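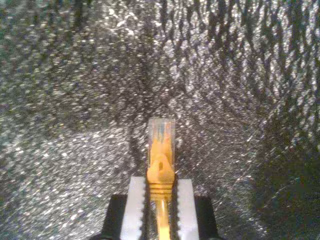 ### 3.2 Patch leads and the bench rack

Cabling at the Flastdale and Pludby sites was logged by hand. Total 3107 patch events over the study period, of which 163 were reseats of a lead already in the right port. Yellow leads were easiest to find in a crowded bay, grey the worst. Boot shape matters too: a tapered boot is fine for fingers on an open bank, less so where the neighbours are all filled.

For the bench work we kept the layout small. Switch on top, server under it, then an open bay. Table covered.
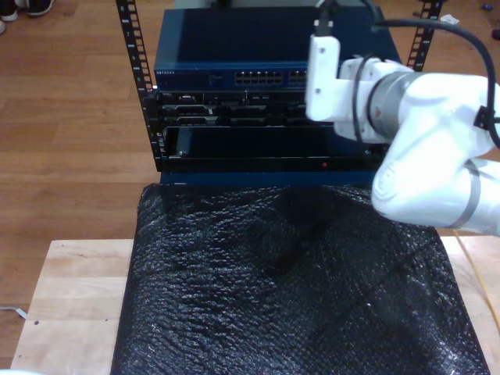 **Figure 4.** Bench rack: NETGEAR switch above a DELL server, open bay below. Bubble wrap over the table.

Port choice was limited to the switch front. The end ports of a bank are reached from one side with nothing in the way, the middle ones arent, and times in the Gulwood log split along those lines (see Table 2). Lead length was the other factor.

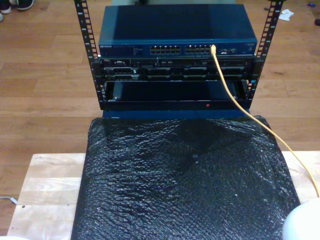
A long lead dropped across the server face covers drive bays and latches, so anyone swapping a disk has to shift it first. Spanos guide says dress leads to the side rail. In March we checked 40 racks and more than 20 had at least one lead hanging accross the front. Colour made no diffrence there. Side dressing is taken up again in 3.4.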